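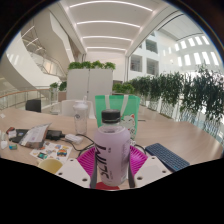
Gripper two: pads, screws and the opening that drifted

The handheld gripper we call number two had been closing off center since early July. Czesław Baran noticed it first, going through a batch of recordings in the evening. With nothing between the fingers, the left pad arrived at the middle before the right one did. The gap was small, but the wrist gripper on the Vaka arm closes on center, and anything recorded with number two and replayed on the arm pushed the object sideways before gripping it.

I logged it as a calibration fault and redid the calibration. The offset came back after 179 grasps. So it was mechanical, and I took the thing apart.

What I found, in the order I found it.

The left pad had crept. The pads are magenta silicone, ribbed, glued to the dark inner face of the finger. The glue line had let go along the lower edge and the pad had moved outward by a little under the width of one rib. A new pad and an old pad look the same from the user's side. From the back you can see the old glue as a shiny strip where the silicone used to be.

Two of the finger screws were loose. They go into printed plastic, and I had been tightening them by feel for months. One hole was stripped. I drilled it out and set a brass insert, then did the same to the others on that finger while the iron was hot. The right finger still has its original threads. It will get inserts when it needs them.

The slide was dirty. Mostly lint, some silicone dust from the pads. I wiped it down and put one drop of light oil on the rail. The manual from Ó Gríofa says to grease it. I used grease last time and it collected more lint than the dry rail did.

Regluing took longer than everything else. Silicone does not want to stick to anything. The sequence that has held so far: scrape off all the old adhesive, scuff the finger face with fine paper, wipe with alcohol, let it dry, primer on both surfaces, wait for the primer, thin coat of silicone adhesive, clamp overnight against a flat block. The last time I skipped the primer on the finger side, which is probably how I got here.

After reassembly:

Fingers closed empty, pads meet at the center mark.
Fingers open to the stop, same distance from center on each side.
No play when I push a fingertip sideways with my thumb.
Camera seated, both pads visible in the preview at full opening.
Width reading returns to the same value after 3 open and close cycles.

Then I took it upstairs to the big oval table at Ivitcombe, which has better light than the bench and a supply of other people's belongings. Bottles are a good check for centering. A round object with straight sides shows an offset immediately, because it rolls or tips toward the late finger. 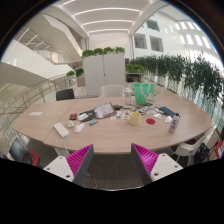

Gripper two, fingers apart, at the oval table in Ivitcombe.

The width reading is still slightly noisy near full opening. I think that is the marker on the right finger, which has a scratch across one corner. Gatalance, our processing script, throws out frames where it can't find both markers, and the drop count is higher for number two than for number one. I have printed a new marker and not yet stuck it on. One change at a time, otherwise I won't know which one fixed it.

Service interval going forward: look at the glue line every 1,000 grasps, replace both pads at 2,000 whether they look worn or not. Always both. A fresh pad facing an old one puts the center off again by the difference in thickness, and then you are back in the calibration file wondering what changed.

Screws get a torque driver from now on. Czesław has written the setting on a strip of tape inside the case lid.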